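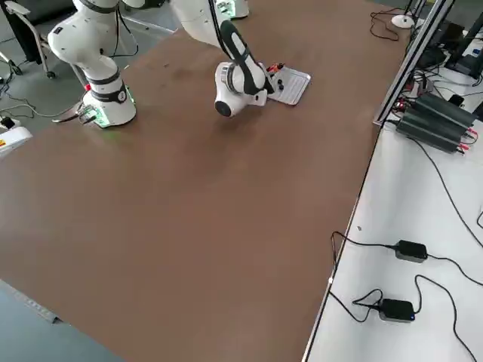 Slide 1: the cell, both arms, tray in the middle

Hi all, I'm Kaj Nørgaard, I look after the two-arm cell at Stavby. Say thanks to Botha for the slot!

So, my morning routine. Green ring at the base of each arm first, then cables. Look at the side table - supplies, adapters, cords everywhere, and I follow every one by hand before anything moves. Then I jog each arm at 40 percent and listen. (Do the wrist noise here if they're awake.)

Tray next. It sits at an angle and I tape-mark the corners every Friday. Ask who's had a tray creep on them. 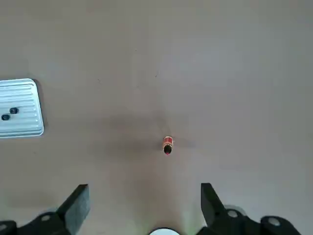
Slide 2: wrist view, fingers open, red part ahead

I love this view. Check both pads, then the screws on the brackets - snug, don't lean on them. We're at 115 checks since August and I still find a lazy screw now and then.

Wipe the table too, specks show up even from the wrist.

Skip the Biler story if we're running long. Questions.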